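I've been meaning to write about marmalade since November, when the neighbour over the back fence started leaving bags of Seville oranges hooked on our gate, and I've put it off because everyone who makes marmalade has Opinions and I am a bit of a coward about comments.

My aunt, Ishbel Aitken, taught me when I was far too young to be near boiling sugar. She had come out to Leckie with two suitcases and a preserving pan (the pan had its own suitcase, wrapped in her good cardigans), and she made marmalade every winter until her wrists gave out. Her recipe is on the back of a seed merchant's envelope and says, in full, "oranges, twice the sugar, the usual". I spent years working out what the usual was. It was a lemon, and soaking the peel overnight with the pips tied up in an old hanky.

I still do it that way, more or less. I cut the peel thicker than she did, as I like something to chew on, and I put 400 grams less sugar in a big batch than she would have stood for. It doesn't set quite as firmly, I'll admit, and it slides off the toast if you're not paying attention! But it tastes of oranges, with that lovely bitter edge at the back, and my husband has stopped pretending to prefer honey.

The table you work at matters more than people think. I cut peel for hours, so I want a pale top where I can spot a stray pip, and at a height that doesn't leave me bent over like a question mark.
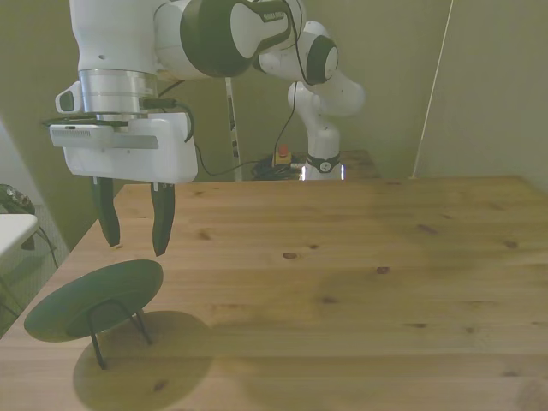 *Photo: Pisden workshop, light pine table*

Mine is an old kitchen table, scrubbed so often that the grain stands up in ridges, and it has one burn mark the exact shape of my aunt's pan. I did think of sanding it out once. I got as far as buying the sandpaper.

Anyway, the setting point. I have owned 2 sugar thermometers and fallen out with both of them, so I'm back to a saucer in the freezer. Drop a bit on, wait a minute, push it with your finger, and if it wrinkles you're done. Take the pan off the heat while you're checking, or you'll be fussing over your saucer while the whole lot goes to toffee behind you (ask me about last year's, which we ended up chipping out with a butter knife).

I took a dozen jars down to the Fendasia hall for the winter fair and came home with one, and that was only because the lid had a dent. A lovely woman told me she puts a splash of whisky in hers. I'm trying that with the next bag, if the neighbour's tree holds out.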